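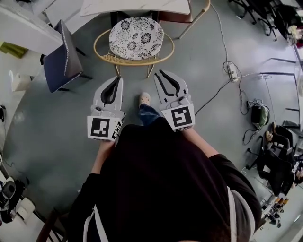

Week 2: Seating, surfaces and the floor in between

Welcome back, and thank you to everyone who stayed behind on Thursday to help push the desks back where they belong. I promised I would write up the session properly for those who missed it (and for those who were there but, like me, can never read their own handwriting afterwards), so these notes cover what we talked about, with a few things added that I forgot to say at the time.

The subject this week is the mixed room. By that I mean a room which has picked up its furniture from several different lives: a bit of office, a bit of dining room, something with a pattern on it that somebody was fond of. Most of us live or work in a room like that, and the textbooks are not much help with it, as they do love a matching suite. Our own room at Truldale is as good a place to start as any.

Begin with the seats

There is a lovely variety of seating even in one corner of a room like this. We have the round rattan stool with its woven legs and thin golden rim, and the white cushion on top with the black floral medallions. We have the navy blue upholstered chair with white piping along its edges and dark legs. We have a chair with a light wooden frame, and then the black office chairs huddled together on the other side.

I asked you which seat your eye went to first, and most of you said the stool. I think that is right, and it is worth asking why. Pattern pulls the eye, and a black pattern on white pulls it very hard indeed. Put a cushion like that on a low piece in the open part of a floor and it becomes the middle of the room, whether you meant it to or not. That can be a very useful trick! If you have one cheerful piece and a lot of plain ones, give the cheerful one some space and let the plain ones stand back.

The navy chair is quieter, but do notice the piping. A pale line around a dark shape makes the outline crisp, so the chair reads clearly even when it is tucked away near a desk. Those of you doing the Musetti flat for your project have a dark sofa against a dark wall, and I would gently suggest you think about piping, or a pale throw along the back, before you start repainting anything.

Office chairs are the difficult ones. They are wide at the base, they roll, and they collect in groups when your back is turned. My advice is to decide on a parking place and mark it on your plan. Draw the whole circle of the base, please, and not only the seat. I marked 18 plans last term and in most of them the chairs would have been standing on each other's feet.

White desks on a grey floor

White tops and a pale grey floor give you a calm, light background, and they let odd chairs get along together surprisingly well. The risk is that everything at floor level shows up, the dark things especially, and that brings me to cables.

Black cables wandering over a pale floor are the first thing a visitor sees and the first thing a tired person trips on. A white power strip is kinder to the eye in such a room, but the leads coming out of it are usually still black. Try these in order:

Move the strip close to the desk it serves, behind the legs if it will go there.
Coil up the spare length and fasten it.
Give loose leads one home. A bag will do perfectly well, but hang it up or put it on a shelf, as a bag with cables round it on the floor takes up the same space as a small stool.
Only then think about buying trunking or covers. The Gezer leaflet in your folder has the sizes.

Keep your walking routes in mind while you do this. Stand in your room in your slippers, look straight down, and take a few steps forward. You will learn a great deal about a floor that way which you never notice from the doorway.

For next week

Choose one corner of a room you use every day and draw it from above, to scale, with every seat, desk, bag and cable on it. Please don't tidy first. Then make a second drawing on tracing paper with no more than three things moved, and write a few lines on what each move has done for the room.

Tronard squared paper is in the cupboard by the sink, and the chapter to read is the one beginning on page 152. We are in room 1202 again, and do bring a tape measure if you have one, as the shared ones have a way of going home with people.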